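Storing floral dinner plates and bowls between uses

Household Help Community > Kitchen and Dining > Dishes and Storage
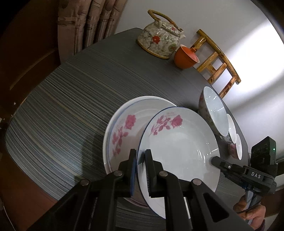 Posted by Noman Kiani, 14 March 2021

I am responsible for the dishes belonging to a shared dining room at Torkuvstead, a residence in which the tableware is brought out for group meals and put away again afterward. The greater part of it is white china with pink roses. Some of the plates have a thin dark-blue rim, and others have a paler blue band set in from the edge. The bowls and small dishes have the flowers on the outside and are plain white within.

At present the plates are stored flat in a single stack on a cupboard shelf. The bowls are nested. The arrangement saves space, but the plates at the bottom are seldom used, and two of them now show fine gray marks across the roses. One bowl has a chip on the foot.

We are considering a change to upright storage, with each plate standing on its edge in a divided rack and the bowls standing on their rims in a row beside them. The shelf available is 30 inches wide. I would be grateful for advice on the following matters.

Is it acceptable to keep plates on edge for long periods, or does this place too much strain on the rim? Should the bowls be treated in the same way as the plates? If stacking is to be retained, how high may a stack reasonably be? Finally, is there any accepted method of removing gray marks without harm to the printed pattern?

The plates are washed by hand. No dishwasher is available in that part of the building.

Posted by Elsa Myklebust

I managed the dining stores at Grovport for a number of years and can offer the practice that was followed there. It may require some adjustment for your shelf.

Plates may be kept on edge for as long as you wish, provided that they stand close to vertical and cannot roll. Damage to the rim occurs in most cases when a plate is set down hard or when it slides and strikes its neighbor. A rack with a soft base, or a folded cloth laid along the shelf, is sufficient protection. The dividers should hold each plate on both sides. A plate that leans at a steep angle against a stack will sooner or later slip forward at the foot, and that position should be used only while the dishes are being sorted on a table.

Bowls are a different matter. A deep bowl standing on its rim has a narrow point of contact and will rock when the cupboard door is closed. When several are placed in a row, each one overlaps the next, and the removal of one disturbs all the others. I would advise storing deep bowls the right way up, nested no more than two high, with a paper or felt disk between them. The small dishes may be placed on edge if your rack has slots of a suitable width. Otherwise they may be nested in the same manner as the bowls.

With regard to the height of a stack, our limit was 8 dinner plates of this kind, with a separator between each pair of plates. A taller stack is difficult to lift in safety, and staff will tend to drag out the plate they want from the middle. It was this dragging that caused most of the gray marks in our own stores. The foot of one plate is often left unglazed, and it rubs against the decoration of the plate beneath it.

As to the marks themselves, please establish first whether they are scratches or deposits. Metal from knives and forks is often left behind on the glaze as a gray line. Mix baking soda and water to a soft paste, apply it with a damp cloth, rub lightly, and rinse. Begin on a plain white area near the rim. If the marks become lighter, you may proceed with care toward the flowers. If there is no change after 2 attempts, the glaze itself is probably worn and should be left alone. Do not use scouring powder or a green pad on a printed pattern under any circumstances.

The chipped bowl should be withdrawn from food use.

Posted by PantryShelf

just stack them. mine have been in a stack of 10 since we moved in and they are fine. paper plates between them if you are worried

Reply posted by Noman Kiani

I thank both contributors. Ms. Myklebust's distinction between plates and bowls is helpful, as I had assumed that a single method should apply to all of the pieces. I tested the baking soda paste on one of the marked plates this afternoon. The marks near the rim have gone. One short line across a rose remains after the second attempt, and I have left it as advised.

May I ask whether the rack should be made of wood or of coated wire? Our usual supplier, Plorutau, lists both.

Reply posted by Elsa Myklebust

Either is satisfactory. Coated wire is easier to wipe down and allows air to reach the plates, which matters where dishes are dried by hand and may be put away slightly damp. Please inspect the coating at the ends of the wires every few months. Once bare metal shows, it will mark the china in much the same way as cutlery does. Wood should be smooth and fully sealed.

Before ordering, measure the widest plate in the set and compare it with the height and depth of the cupboard, allowing room for a hand above the plates. The two rim styles you mention may differ in diameter even though the patterns resemble each other. I would place the more frequently used style at the front or nearest the door, and rotate the plates within each group at the start of each season. Ours were rotated in July, when the dining room was closed for cleaning, and the shelves were washed at the same time.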